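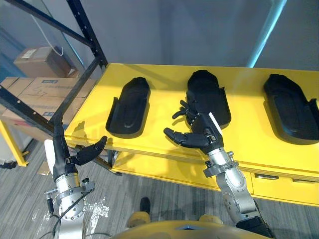
Minutes of the Tenants' Meeting, Escobedo Building

Held in March, in the ground floor meeting room, at 4 in the afternoon.
Chair: Refugio Gallegos
Present: tenants of the second and third floors, one person from Mindcombe (building management). Gurix sent apologies.

1. Minutes of the last meeting

The minutes were read and accepted with one correction. The repair of the back door was paid by Mindcombe and not by the tenants, as it was written by mistake.

2. Noise in the evening

The chair reported that she received two letters about noise after 8 in the evening. Both letters speak about the music on the third floor. The tenant of unit 102 said that he did not know the sound goes through the floor so strongly, and he is sorry. He will move the speakers to the other wall and will close the window when he plays. It was agreed to look at this point again at the next meeting.

One tenant asked if the quiet hours can begin earlier during the school exams. There was a long discussion. Some persons work at home and would like it, others come home late and need to do their laundry in the evening. No decision was made.

3. Delivery of packages

Packages are still left in the entrance, and last month one was missing for several days. Mindcombe received an offer from Tradeck for lockers with a code. The price is higher than we expected, and the offer does not say clearly who pays for repairs. Mindcombe will ask for this in writing. Until then the tenants are asked to pick up their packages the same day, or to ask a neighbor.

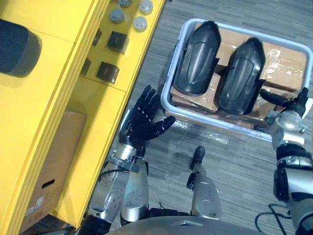

The floors of the building were the next point. The hallway on the second floor has a carpet that is worn near the elevator, and two persons have caught their shoe in it. Mindcombe proposed to replace it with tiles, but the tenants who live next to the elevator are afraid of the noise of steps and suitcases. Several persons preferred a gray carpet with a fine streaked texture, like the one beside the yellow shelving, and they think that dirt will show less on it. Mindcombe will bring samples of carpet and also of a softer tile, so that everybody can compare. The worn place will be fixed with tape this week.

5. Bicycles

The bicycle room is full. Every owner should put a label with name and unit number on the bicycle before the end of the month. Bicycles without a label will be moved to the basement and kept there for up to 2 months. The chair will write the notice and hang it by the mailboxes.

6. Other matters

The light over the side stairs goes off too quickly. Mindcombe will change the timer.
The tenant of the corner unit asks who has the key of the roof. The key is with the chair.

The next meeting will be announced by a notice in the elevator.

Minutes written by the tenant of the third floor, left side, and checked by Refugio Gallegos.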